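# Two-arm tabletop set: how many demos before changing the layout?

**Posted by brokura_bench, 18/11/2025**

We are collecting teleoperated demos for a two-arm policy. The task is small: one arm takes a cup, the other takes a soft pouch. We plan on 3,000 episodes and have 100 so far, all with the objects in nearly the same spots. Training on those gives a policy that reaches for the old spot when I shift the cup by a hand's width. 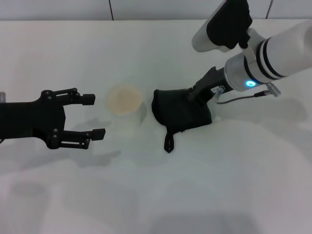

*Left gripper open beside the cup, right gripper on the pouch.*

Should I finish a big block with this layout first and then move things, or mix positions from now on? Also, do I keep episodes where the pouch slips and the operator tries again? We log with Petek, if that matters.

---

**siltier_user**

Mix from now on. A big block from one layout mostly teaches the arms where to go without looking. We did 2,000 episodes that way in February and ended up using very few of them.

What we do now:

- Move both objects after every episode, and turn the pouch so the strap points a different way.
- Change the layout for good every 8 episodes: swap sides, or put the objects closer together.
- Write the layout number in the episode notes. In Petek there is a free text field for it.

Keep the retries if the operator recovers cleanly. Tag them so you can leave them out later. Throw away the ones where someone stops to think with the arms hanging there, or trim the pause.

The pouch will need more examples than the cup. It has a different shape every time you drop it, so drop it again between episodes and don't smooth it out.

---

**wuria_arms**

Check your lighting too. Ours worked in the morning and failed after lunch until we recorded at both times of day.

---

**tblhand**

I would not delete the first 100. Keep them in with the rest. I don't agree about the layout change every 8, it slowed our operators down a lot and small moves each time did the same job. Not sure about the logging part, we use something else.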